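필몬트(Filmont) 크라프트 테이블 롤

작업대에 종이 한 장 깔았을 뿐인데 이렇게 편해질 줄 몰랐어요! 필몬트 테이블 롤은 상판을 통째로 덮는 갈색 종이입니다. 풀칠도 하고, 물감도 쓰고, 과일도 올려놓고, 연필로 치수도 바로 적어 두세요. 지저분해지면 걷어 내고 새로 깔면 끝입니다.

저희가 특히 좋아하는 방법은 파란 테이프로 칸을 나누는 거예요. 가로로 몇 줄, 세로로 몇 줄 붙이면 물건 놓을 자리가 한눈에 들어옵니다. 자를 대고 반듯하게 붙여도 좋지만 손으로 쭉쭉 붙여도 쓰는 데는 아무 문제 없어요. 선이 조금 구불거리거나 이음매가 살짝 겹쳐도 칸은 칸이니까요.
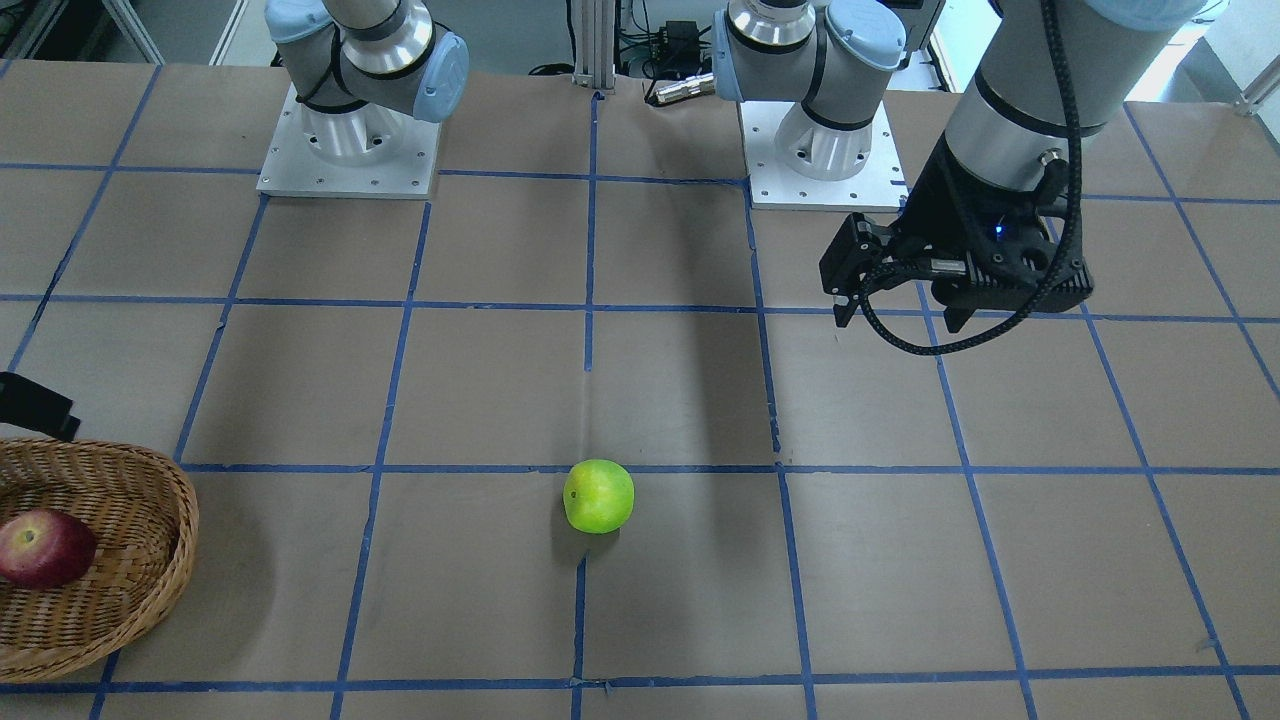
칸 크기는 올려놓을 물건에 맞추면 됩니다. 사과 같은 과일이라면 한 칸에 하나씩 넉넉하게, 단추나 구슬이라면 훨씬 촘촘하게 나눠 보세요. 분류 놀이, 정물 스케치 연습, 포장 전 물건 정리까지 쓰임새가 꽤 넓습니다. 라탄이나 등나무 바구니를 옆에 두면 갈색 종이와 색이 잘 어울려서 저희 매장 진열대도 전부 이 조합으로 바꿨답니다 :)

종이는 무광이라 조명 아래에서도 번들거리지 않습니다. 두께가 있어서 모서리를 접어 내리면 각이 예쁘게 잡히고, 바닥에 배긴 자국도 덜 비쳐요. 다만 물을 많이 쓰는 작업이라면 두 겹으로 까는 쪽을 권합니다. 테이프는 떼었다 다시 붙이면 종이 표면이 일어날 수 있으니 위치를 먼저 연필로 표시해 두세요.

제품 정보
품명: 필몬트 테이블 롤(무지, 갈색)
길이: 15m
구성: 종이 롤 2개
제조: 플릴리(Plirley)
별매: 클러넬(Clernell) 파란색 종이 테이프

보관할 때는 세워 두기보다 눕혀 두는 편이 끝단이 덜 상합니다. 남은 자투리는 버리지 말고 선물 포장에 써 보세요. 색이 차분해서 어떤 끈을 둘러도 잘 받아요!

화요일 오후 3시 이전 주문은 당일 출고, 배송비는 2,000원입니다.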